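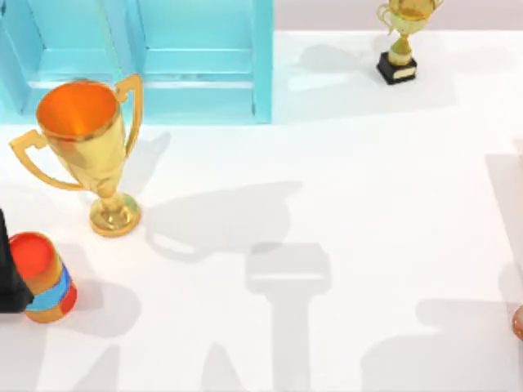 Abb. 4: Pokal vor dem hellblauen Regal (Computerdarstellung)

4. Aufstellen und Ausrichten des Wandregals Illden

Dieses Kapitel gilt für das Regal Illden mit zwei Fächern. Für das Modell Judov mit Türen lesen Sie bitte Kapitel 6, die Bohrabstände sind dort andere.

4.1 Vor dem Beginn

Prüfen Sie zuerst, ob der Beutel mit den Kleinteilen vollständig ist. Im Beutel befinden sich die Schrauben, die Dübel, die Filzpunkte und der kleine Innensechskantschlüssel. Eine Wasserwaage und ein Bleistift gehören nicht zum Lieferumfang. Legen Sie eine Decke auf den Boden, bevor Sie das Regal auspacken. Die lackierten Kanten sind gegen Stöße empfindlich, besonders an den Ecken.

Lassen Sie das Regal nach dem Transport zwei Stunden im Raum stehen, wenn es draußen kalt war.

VORSICHT
Bohren Sie nicht über oder unter einer Steckdose oder einem Lichtschalter. In diesem Bereich laufen oft elektrische Leitungen. Verwenden Sie ein Leitungssuchgerät.

4.2 Wandschiene befestigen

1. Halten Sie die Wandschiene an die gewünschte Stelle. Die Öffnungen der Haken zeigen nach oben.
2. Legen Sie die Wasserwaage auf die Schiene und zeichnen Sie die drei Bohrlöcher an.
3. Legen Sie die Schiene wieder weg und bohren Sie die Löcher, 80 mm tief.
4. Saugen Sie den Bohrstaub aus den Löchern und stecken Sie die Dübel ein, bis sie bündig mit der Wand sind.
5. Schrauben Sie die Schiene an. Ziehen Sie zuerst die mittlere Schraube leicht an, danach die äußeren, und am Ende alle drei fest.

Hinweis: Die mitgelieferten Dübel sind für Beton und Vollziegel bestimmt. Für Gipskarton benötigen Sie Hohlraumdübel aus dem Fachhandel. Wenn Sie nicht sicher sind, welche Wand Sie haben, fragen Sie bitte eine Fachperson.

4.3 Regal einhängen

1. Heben Sie das Regal zu zweit an, je eine Person an einer Seitenwand. Fassen Sie nicht an den Einlegeböden an.
2. Führen Sie die Rückseite von oben in die Haken ein, bis ein Klicken hörbar ist.
3. Prüfen Sie noch einmal mit der Wasserwaage. Kleine Abweichungen gleichen Sie mit der Stellschraube rechts hinten aus. Im Uhrzeigersinn gedreht geht die Seite nach oben.
4. Sichern Sie das Regal mit der Sicherungsschraube.

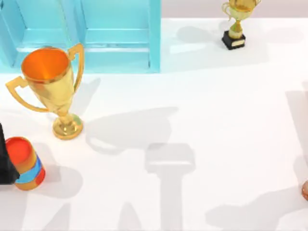 4.4 Einlegeböden versetzen

Die Einlegeböden liegen auf Stiften und sind ab Werk in der unteren Position montiert. Nehmen Sie zum Versetzen zuerst alle Gegenstände heraus. Drücken Sie den Boden von unten leicht nach oben und ziehen Sie ihn gerade heraus. Stecken Sie danach alle Stifte in die neue Höhe um und legen Sie den Boden wieder ein. Er soll auf allen Stiften aufliegen und darf nicht wackeln.

Beim Gebrauch auf einem Tisch oder einer Kommode entfallen die Schritte aus 4.2 und 4.3. Kleben Sie in diesem Fall die Filzpunkte unter die Seitenwände und halten Sie 100 mm Abstand zur Tischkante ein.

4.5 Pflege

Reinigen Sie die Flächen mit einem weichen, leicht feuchten Tuch. Scheuermittel und Mikrofaser mit rauer Seite machen den Lack matt. Für hartnäckige Flecken empfehlen wir den Reiniger Gilani aus dem Zubehör von Skustar. Ziehen Sie die Schrauben der Wandschiene einmal im Jahr nach.

Stand der Anleitung: 16.05.2026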